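6장 케이스와 홀더, 넣기 전에 볼 것

이 장에서 배울 것
케이스의 앞뒤 구분
홈과 돌출부 읽기
작업면 정리, 물건 놓는 방향
보관표 쓰는 법

5장까지는 천과 종이. 접으면 접히는 것들이었다. 이번 장부터는 모양이 정해진 물건. 접을 수도 없고 눌러서 줄일 수도 없다. 그래서 순서가 달라진다. 먼저 보고, 그다음 만지고, 넣는 건 맨 나중.

길쭉한 케이스나 홀더는 서랍에서 제일 골치 아픈 부류다. 대각선으로 넣으면 들어가긴 하는데 옆 자리를 다 잡아먹는다. 세우면 넘어진다. 실습반에서 해마다 나오는 불평이 이것. 베네데타 그라소의 수업 노트에는 "긴 것부터 자리를 정하고 짧은 것은 남는 데 넣는다"고 적혀 있다. 대체로 맞는 말이다. 예외는 6장 뒤쪽에서.

시작 전에 작업면부터. 상판 위에 다른 물건 두지 말 것. 밝은색 상판이면 검은 물건의 윤곽이 잘 보인다. 어두운 상판밖에 없으면 흰 종이를 깐다. 커튼이 있으면 치고 시작. 직사광이 들어오면 검은 표면이 번들거려서 얕은 홈이 안 보인다. 오후 수업은 특히 그렇다.

놓는 방향은 자유. 다만 머리 쪽이 어디인지는 정해 두고 시작한다. 이 책에서는 넓고 각진 쪽을 머리, 반대쪽을 꼬리라고 부른다. 제조사 설명서와 다를수 있으니 주의.

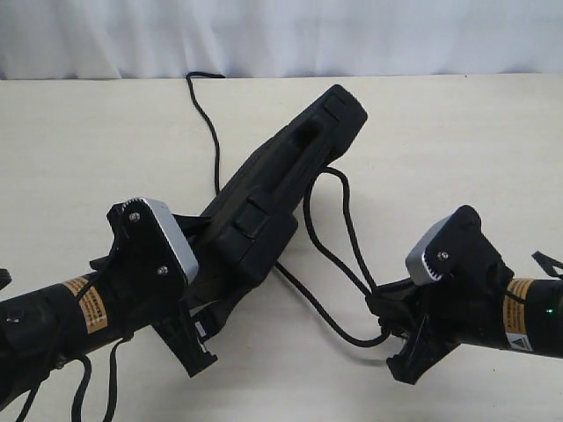
그림 6-1 크림색 상판에 비스듬히 놓인 검은색 길쭉한 물건. 머리 쪽에 직사각형 홈이 있다.

그림 6-1에서 볼 것은 둘. 머리의 우묵한 홈, 그리고 좀 더 내려가서 솟아 있는 네모난 부분. 홈은 높이를 늘리지 않지만 솟은 부분은 늘린다. 칸 높이를 잴 때 머리만 재고 끝내는 사람이 많은데 그러면 서랍이 안 닫힌다. 제일 높은 데를 잰다. 네모 위에 작은 돌출이 또 있으면 거기까지.

재질은 눈으로만 단정하지 않는다. 검은 성형 플라스틱처럼 보여도 속에 패드가 들어 있는 경우가 있고, 그 반대도 있다. 손끝으로 가장자리를 살짝 눌러 본다. 들어가면 패드형, 안 들어가면 경질. 보관표에는 이 둘만 구분해서 적으면 된다. 브랜드명은 안 적어도 됨.

패드형은 위에 무거운 것을 올리지 않는다. 눌린 자국이 오래 간다. 경질은 쌓아도 되지만 솟은 부분끼리 맞닿지 않게 머리와 꼬리를 엇갈려 놓는다. 엇갈려 놓으면 두 개가 한 개 반 자리에 들어가기도 한다. 물론 모양 나름.

칸막이 이야기 잠깐. 실습에 쓰는 것은 판덴(Pandden) 조절식 칸막이인데 다른 것도 괜찮다. 두꺼운 종이를 접어서 만들어도 된다. 중요한 건 칸의 폭을 물건보다 조금 넉넉하게 잡는 것. 딱 맞추면 꺼낼때 손가락이 안 들어간다. 자주 쓰는 물건일수록 더 넉넉하게.

용어 정리
홈: 표면보다 안으로 들어간 부분. 구멍과 다르다. 뚫려 있으면 구멍.
돌출부: 표면보다 솟은 부분. 높이 측정의 기준.
여유: 물건과 칸 사이의 빈틈.
엇갈림 배치: 머리와 꼬리를 번갈아 두는 방법.

준비 활동
집이나 교실에서 길쭉한 케이스를 2개 고른다. 안경집, 공구 홀더, 필통 뭐든 좋다. 작업면에 하나씩 올려놓고 머리와 꼬리를 정한 다음 위에서 한 번, 옆에서 한 번 그린다. 잘 그릴 필요 없음. 홈은 점선, 돌출부는 굵은 선. 그린 뒤에 길이와 폭, 제일 높은 데의 높이를 밀리미터로 적는다.

그림은 버리지 말고 공책에 끼워 둘 것. 6.2절에서 칸 배치할 때 다시 쓴다. 마레이케 포글러 반에서는 케이스 그림을 실물 크기로 오려서 서랍 바닥에 먼저 깔아 보는데, 시간이 좀 걸려도 다시 옮기는 횟수가 확 줄었다고 한다. 여유가 있는 반은 해 볼 것.

보관표 서식은 부록에. 칸은 이름, 머리 방향, 제일 높은 데, 패드형 또는 경질, 넣은 자리. 비고란은 비워 둬도 된다.

6.1 높이 재기
자를 세워서 잰다. 줄자는 휘어서 안 됨. 물건을 평평한 면에 놓고, 흔들리면 흔들리지 않는 쪽으로 돌려 놓은 다음 잰다. 두 번 재서 값이 다르면 큰 쪽을 적는다.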